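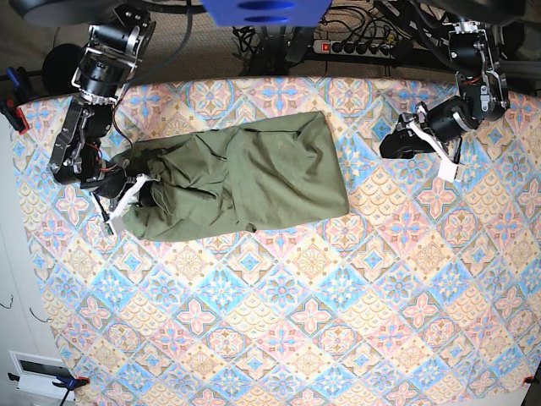 Slide 1. Two arms, one folding task, taught by remote control.

Speaker notes, Purnstead afternoon session. Keep the slide up while people sit down.

Good afternoon. I was asked to talk about how easy it has become to teach a robot a household job. I said yes to the talk and no to the word easy, and Bernd Harms kindly let me change the title.

The pitch you will have heard goes like this. A person works the arms from a distance, the machine records every joint and every camera, you do that enough times, and out comes a robot that folds. Vuvton says it on their front page. Prekiva says it with music.

(Pause. Don't do the joke about the music.)

We gave it a fair go. 665 demonstrations, all of them cloth, all of them done by people who got better as the weeks went by. Please hold on to that last bit. The person at the controls is learning too, so the early recordings and the late ones show two different ways of doing the same job, and we throw them into one pot and call it data.

Look at the left of the slide. One gripper has hold of the bunched end of the green cloth, the other is hanging over the table with nothing in it. What should the free arm be doing? I put that to the people who drive these things and got several answers. A robot copying all of them will average them, and the average of two sensible moves can be a silly one.

Next slide.

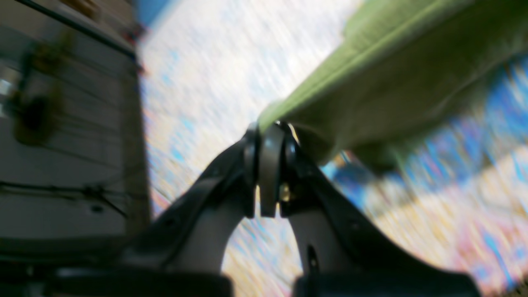 Daniyal Mughal wrote back, when I sent round my draft, that I was being unfair: a wrist view gives the robot what the operator never had, and blur or no blur, it is the best place to learn a grip from. He'd sooner lose the overhead camera than this one.

I take the point about closeness. I still want to see the test. When we let the trained arms run without a driver, we gave them 90 seconds a go, and what came back depended a great deal on how the cloth had been put down. Put it down the way we always had and they looked clever. Turn it a bit and they didn't.

(If Gudrun Lammers is in the room she will say "collect more". Answer: more of what?)

Things I'd ask anyone selling you this:

Who laid out the cloth before each test?
Were the failed demonstrations kept or thrown away?
How many different drivers? We had 9, and I could tell some of them apart from the recordings alone.
Was anyone's hand near the stop button, and did they use it?

I'm not against teaching by hand. For the Hayat trial I'd choose it again over writing the moves out in code, which I did for years and don't miss. My complaint is with the films, where you get one good fold and a fade to black.

Leave time for questions. Kamran has the clicker.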